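Section 3. Reporting a Collision from the Onby Dash Unit

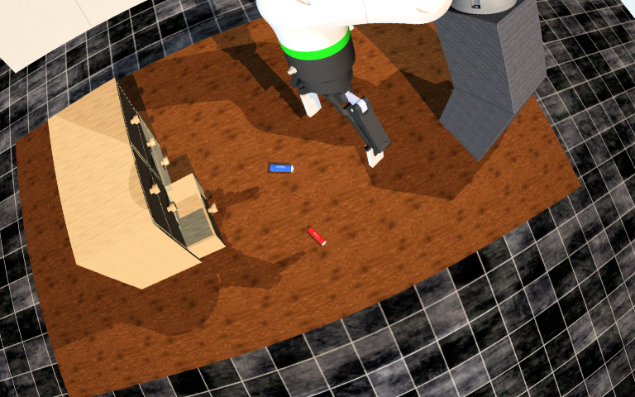 3.1 Before you start

Use this section when your vehicle has been in a crash with another vehicle, a pedestrian, a cyclist, an animal or a fixed object. It covers saving the recording and sending a report to your fleet office. It does not replace calling the police.

CAUTION: If anyone may be hurt, call 911 first. The dash unit does not contact emergency services.

CAUTION: Do not leave the location of a crash to get a better signal. The unit stores the report and sends it later.

3.2 Saving the recording

1. Stop as close to the crash as you safely can and turn on your hazard lights.
2. Set the parking brake. Leave the ignition in the accessory position.
3. Press and hold the red SAVE button for 3 seconds. The unit beeps twice and the light turns solid amber.
4. Check that the screen reads EVENT LOCKED. If it reads CARD FULL, go to 3.5.
5. Do not press SAVE again for the same crash. Each press makes a separate event, and the office then has to match them by hand.

Note: The unit locks the two minutes before the button was pressed and the two minutes after. If you waited longer than that to press it, tell the office. The older footage is usually still on the card, but it has to be pulled out manually.

3.3 Filling in the crash report

1. From the home screen, choose Reports, then New, then Collision.
2. Enter your four-digit driver PIN.
3. Check the location shown. On divided highways the unit sometimes picks the wrong side, so confirm the direction of travel (for example, eastbound) and the nearest cross street.
4. Choose the type of crash. For anything involving a person on foot, choose Pedestrian, even if the person walked away.
5. Enter the police report number if an officer has given you one. You can leave this blank and add it afterward.
6. Choose Send. A report number appears, such as 3672. Write it down.

Do not enter opinions about who was at fault. Stick to what you saw, the lane you were in, the signal color and your speed.

3.4 Handing footage to police

An officer may ask for the recording on the spot. Give the officer your report number and the fleet office phone number – do not remove the card yourself. Requests are handled by Gifty Nutsugah, or by Vy Khương after 6 p.m. If an officer takes the card or the unit, ask for a receipt and record the officer's name and badge number.

3.5 Messages you may see

CARD FULL: All space is taken up by locked events. Choose Storage, then Release Sent Events, and press SAVE again.

ERROR 424: The report was not accepted because the PIN and the vehicle do not match. Sign out, sign in with your own PIN and resend.

WAITING TO SEND: No signal. Leave the unit switched on. The message clears when the report goes through.

NO POSITION: Type in the road name and the nearest cross street or mile marker.

For damage to the unit itself, see Section 4.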